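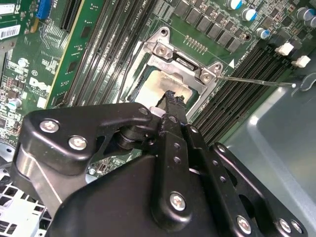 I've been repairing office computers for 14 years, and I can now say that teaching somebody else to do it is harder than doing it, especially when the somebody is a robot arm! My name's Nandi Shezi, I run the training bench at Flindura, and this month we're opening up Skidstead, our program for showing robots fiddly repair work by hand and by remote control. We picked the processor area of an old Dell desktop as the first proper job. It's a mean little spot. With the lid of the socket standing straight up and memory slots on both sides, you've got a black rubbery fingertip going down to the processor and very little elbow room, and whoever is driving has to feel their way through all of that from a chair.

Last updated: January

FLINDURA OPENS SKIDSTEAD TO REPAIR SHOPS AND COLLEGES

So what are we announcing? From January, any repair shop, college or recycling depot can book time on a Skidstead bench and record its own demonstrations. You bring the job and someone who's good at it. We supply the arm, the wrist camera, the hand controls and a person to sit beside you and tell you to slow down (usually me).

There are two ways to show the arm what you want. In the first you take hold of it and move it yourself, like guiding a kid's hand with a pencil. It's great for big moves, getting over the case wall and lining up with the board. In the second you sit back with the controls and watch the wrist camera. Most people hate that one for the first half hour and then won't give it up, and I was exactly the same. When you hold the arm you lean on it without noticing, and all that leaning ends up in the recording.

We've kept 348 demonstrations from the pilot and thrown out 277. I'm quite proud of the second number. A lot of those were mine, and plenty were perfectly tidy attempts where the driver paused to think in an odd place. The arm will happily learn the pause too.

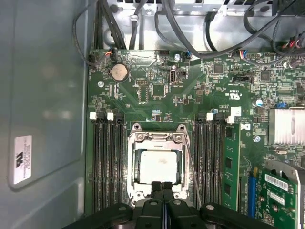 Both fingers near the lower edge of the processor socket, with the retention lever to the right. Photo: Flindura

"I'd fixed hundreds of these and couldn't have told you which way I come in at the socket," says Jalen Yazzie, a technician at Nkuna, our pilot partner. "After a morning on the controls I could draw it for you."

The software side comes from Eilif Blomqvist, who rewrote the controls so that a big movement of your hand makes a small movement at the fingertip. You can change the scaling partway through a job with a foot pedal. Please ask for a go on the pedal, it's my favourite bit.

We have 4 benches to start with, all in our Clitwood workshop, and morning and evening sessions on each. No robotics background needed. If you can hold a screwdriver and put up with me talking, you'll be fine. Colleges get first pick of the mornings, and recordings stay with the organisation that made them unless you tick the box to share.

Bookings and media visits: Xolani Mtshali, front desk, Flindura, Clitwood. Call in any time after 9 am and ask to see a bench running.

Related items
Nkuna joins the Skidstead pilot
Hand guiding or remote control: notes from our first drivers
Clitwood workshop gets its foot pedals

Get Flindura news in your inbox. Sign up for our newsletter. You can unsubscribe whenever you like.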